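Multthorpe Recovery Diaries: data card

We use cookies to remember your settings and to count visits. Accept all | Only necessary

Summary

The Multthorpe Recovery Diaries are a collection of short written entries by adults who attended support groups after a traumatic event. There are 2113 entries from 389 writers. The groups met in Gromham and Multthorpe, and each group continued for 16 weeks. All entries are in English, although for many of the writers it is a second language, and we did not correct their grammar.

Please read the part on consent before you download the files. Some entries speak about accidents, violence and the death of a family member.

How the entries were written

At the end of each meeting the group leader offered one open question, for example "What helped you to sleep this week?" or "Who did you speak to?". Writing was voluntary. Participants wrote by hand or typed on a tablet, and they had as much time as they wanted. Handwritten pages were typed later by two members of our team, who compared their versions and discussed the differences.

A writer could skip any week. For this reason the number of entries per person is very uneven, and a missing week should not be understood as a sign that the person felt worse.
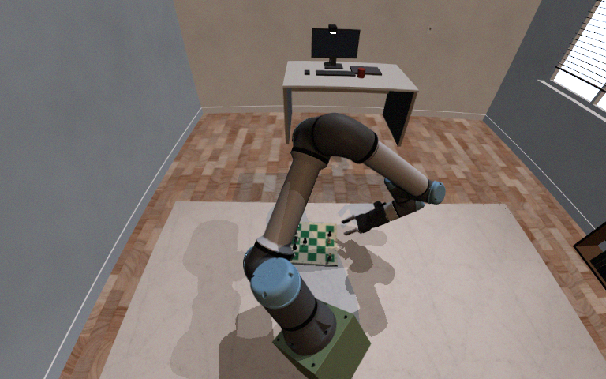 Fields

entry_id: a random code, different for every entry
writer_id: a random code, the same for all entries of one writer
week: the week of the group program, beginning with 1
prompt: the question which was offered
text: the entry itself
calm_score: the writer's own rating from 1 (very tense) to 5 (calm), empty if no rating was given

The calm score is not a clinical instrument. We made it ourselves, in the first version of the Koppel workbook, and it was never compared with a standard questionnaire. You can use it to look at changes inside one person, but comparing two people with it is risky.

Consent and privacy

Every writer signed a consent form for research use. The form was offered again after the last meeting, and entries of people who changed their mind were deleted. Names, addresses, workplaces and exact dates are replaced by tags such as [PLACE]. If you still find something that could identify a person, write to us and do not publish it – we will correct the file.

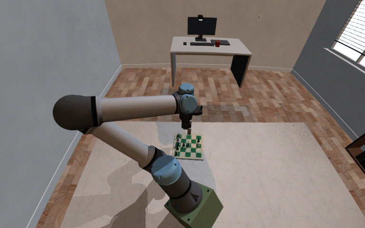

Known limits

The prompts were written with the Drudinov method in mind, which gives much attention to breathing and to quiet rituals. Writers therefore mention these things more often than they maybe would in another program. People who left a group early have few entries.

Do not use the collection to diagnose anyone or to train a tool that gives advice to people in crisis.

Changes

August 13, 2021: second release. Duplicate entries removed, tags for places made consistent, empty ratings no longer stored as zero.
The first release, from March, should not be used anymore.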